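4.2 Sorting by colour as a measure of tidiness

Much of the advice on keeping toy bricks in order rests on a claim that is seldom tested: that pieces put away by colour are easier to find again. The Zidero storage guide repeats it, and so does the Hartono household survey, where 80 of 91 adults agreed that colour was the sensible way to divide a mixed lot. We are not persuaded that agreement of this sort says much. People were asked what looked tidy. They were not asked how long they spent hunting for a piece.

The difficulty is an old one in studies of household order. A tub of red bricks looks finished. A tub of assorted hinges and wheels looks like a job somebody gave up on, even if it is the better tub to build from. Colour is the first thing the eye picks out at a distance, and it may be the last thing a builder needs once the pieces are all red and the wanted one is a small bent part at the bottom. Earlier work in the Pludard series took the finished look as the outcome and stopped there.

We therefore kept the sorting task plain. A mixed handful of plastic toy pieces was spread on a gridded table top with a few open containers within reach, and the pieces were to be put away by colour. No instruction was given about shape. Figure 3 gives two views of the work surface, and panel (a) has the pieces spread out on the table, with red blocks and angled red parts among them and the white tray empty.

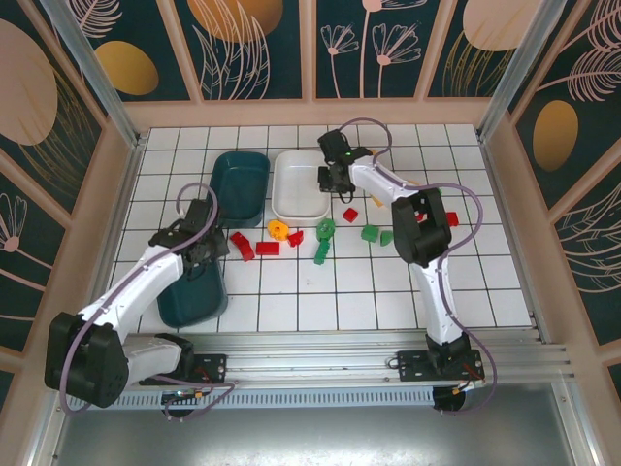
Figure 3(a). Toy pieces on the gridded table top, with two dark teal bins and a white tray.

Zundo, commenting on an earlier draft, objected that the whole comparison was unfair to colour: a child who wants to build a fire engine wants red, any red, and goes to the red tub first, so the time lost digging about for a shape is time that child was glad to spend. The objection has some force. It would have more if the Hartono respondents had been children, or if most of what gets built at home were of one colour. We have seen no evidence for the second point, and the survey says nothing on the first.

There is a further trouble with the argument as it is usually made. Advice writers talk of "the red ones" as if the borders between colours looked after themselves. With red against green they more or less do. With orange they do not. Some people call a given piece orange, others call it yellow, and in a poor light a dark orange piece may end up with the reds. A sorter working quickly makes the choice once and does not go back to it. Whoever comes looking later has to guess which way it went.

Small pieces make this worse. A large block will be seen wherever it has been put, even in the wrong tub. A small one in the wrong tub is as good as lost. Counting errors by the piece, as the Pludard studies did, treats the two as equal, and a sort reported as 91 out of 100 correct may hide the very mistakes that matter to the person building. We would want errors weighted by how hard the stray piece is to spot, and we admit that we have no settled way of doing it.

Containers deserve a word as well. A deep bin with dark walls takes plenty of pieces and keeps them from rolling off, but it shows little of what lies under the top layer. A shallow pale tray shows nearly everything and fills up early. Most published comparisons do not report which kind was used for which colour. If the greens go into the bin and the oranges into the tray, then any difference in the time taken to find a piece may belong to the container, and the colour may have had nothing to do with it. Panel (b) has just this arrangement, with green pieces in a dark bin and orange ones in the tray beside it.
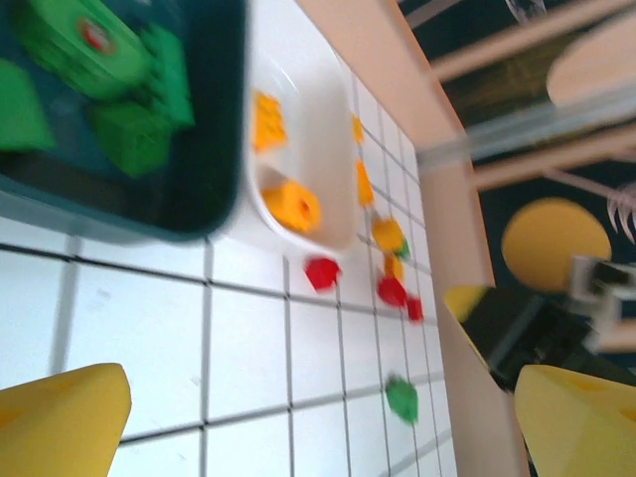 Figure 3(b). Green pieces in the bin, two orange-yellow pieces in the tray, and others on the table.

Department of Household Studies | Play and Storage Group

The unfinished part of a sort tells us more than the finished part does. Pieces left on the table tend to be treated in the literature as a remainder, to be cleared or ignored. We think they should be written down. A lone green piece well away from the others is a different matter from orange and red pieces lying close together, where the sorter has to tell one from the next before picking anything up. Neither case shows up in a final score.

We also doubt the habit of ending a trial when the table is bare. At home the table is seldom bare. Someone calls that tea is ready, the lids go on, and the last few pieces are swept into whichever tub is nearest. Roughly 4 in every 100 pieces in the Pludard home visits were found in a tub of the wrong colour, and the authors put this down to carelessness. It could as easily be that last sweep of the hand. Their visits were made on a Sunday afternoon, with tubs already closed, and so the two accounts cannot be told apart from their data.

None of this shows that sorting by shape is better. Shape has its own muddles (is a sloping brick a brick or a roof?), and it calls for more tubs than most homes have room for. Our claim is a smaller one. The case for colour has been made from how a shelf looks after tidying, and until retrieval is timed with the containers held the same, the Zidero advice should be read as a matter of taste. Section 4.3 sets out how we timed retrieval and which pieces were left out of the count.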